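Chamfer

November 1, 2022
By Phyllis Marsden

A chamfer is a sloping surface cut where two faces of an object meet. It takes the place of a sharp corner. Chamfers are found on furniture, roof beams, stonework, metal castings and molded plastic goods. The word is also used as a verb, and a person who cuts such an edge is said to chamfer it. Most chamfers are cut at 45 degrees, though other angles are common in stone and in heavy timber. 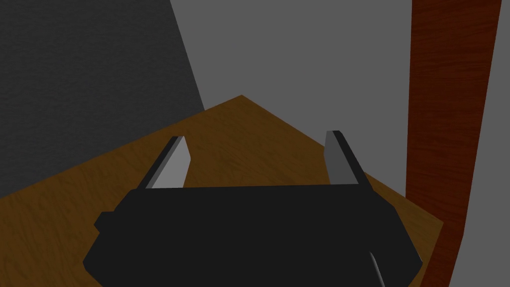 Chamfers and bevels are often confused, and many shops use the two words for the same thing. In the stricter use, a chamfer removes only the corner between two faces, while a bevel slopes the whole side of the piece from one face to the other. Either cut changes the outline as well as the edge. A wide black body such as the gripper's, with its lower-left corner chamfered and its lower-right side beveled in much the same way, has an outline that is roughly a trapezoid. On a dark matte surface the slopes show as a small change in shade. On polished stone or bare metal they catch the light and can be seen from across a room. Cabinetmakers have long used this effect to make a thick tabletop look thinner than it is.

Woodworking

A chamfer in wood may be cut with a plane, a chisel, a drawknife or a router. The usual method by hand is to pencil a line on each face and plane down to both lines evenly. End grain is cut first, so that any splintering is removed when the long edges are done. A stopped chamfer ends before it reaches the end of the piece, and the place where it ends is called the stop. Plain stops are flat or curved. Carved stops were a mark of good work on ceiling beams, and the grain barn at Hulme has 18 beams with carved stops of a single pattern - a leaf over a shallow notch.
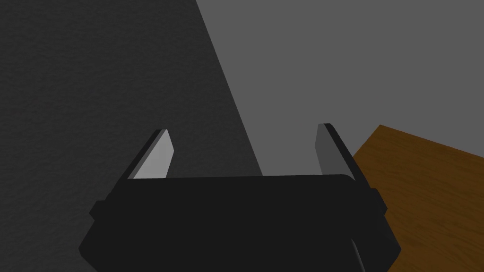 Page 700

Teodoro Gallardo, who surveyed the Hulme barn, held that the stops were cut on the ground before the frame was raised. His notes are kept at Urlow with his drawings.

Metal and masonry

In metalwork a chamfer removes the burr left by cutting and makes parts easier to fit together. Bolts, pins and shafts are commonly chamfered at the end for this purpose. The size is given on a drawing as a length and an angle. In masonry the cut protects the corner from chipping, above all at doorways and on the outer corners of piers. Cast concrete is chamfered by fixing a three-sided strip inside the form - the strip also helps the form come away cleanly.

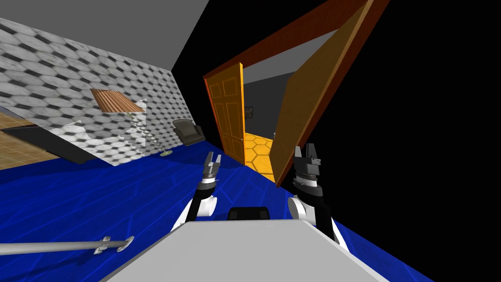

See also

Bevel
Drawknife
Fillet (edge)
Hulme grain barn
Molding plane
Stopped chamfer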